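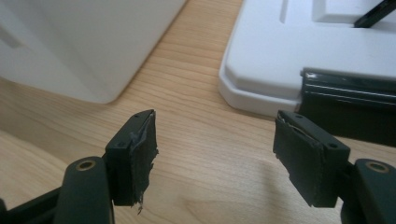 Light wooden tabletop, fine grain running diagonally.

Gremeck Table Care: Frequently Asked Questions
Last updated April 19, 2025

Which finish is on my table?
Check the label under the top. Code S is hardwax oil, code L is water-based lacquer. Tables sold before the Sorkura range have no label. Send the order number to Naledi Shezi in the service office and she will look it up.

How often should an oiled top be re-oiled?
Once a year in normal household use, twice in a café or workshop. A drop of water that soaks in within a minute shows that the top is due.

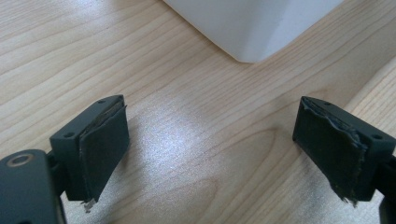
Apply the oil thinly along the grain, leave it for 13 minutes and wipe off all excess. Lay used cloths flat outdoors to dry, as they can catch fire if left in a heap.

Can I sand out a scratch?
On an oiled top, yes. Use 180 grit, then 240, and re-oil the whole surface. Do not sand lacquer. Shallow marks can be filled with Clirska wax sticks.

What temperature can the surface take?
Up to 80 °C for short periods on lacquer. Use a mat under pans on either finish.

Can I leave things standing on a new top?
Wait two weeks after oiling. After that, move boxes and trays now and then so that the colour changes evenly in daylight.

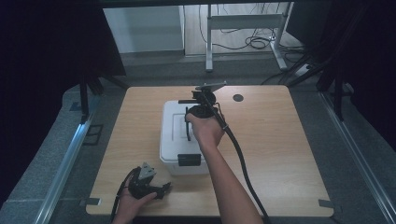 White lidded storage box on a light wooden tabletop.

Are replacement tops available?
For the Rampersad frame, until July 2030. Other sizes are made to order.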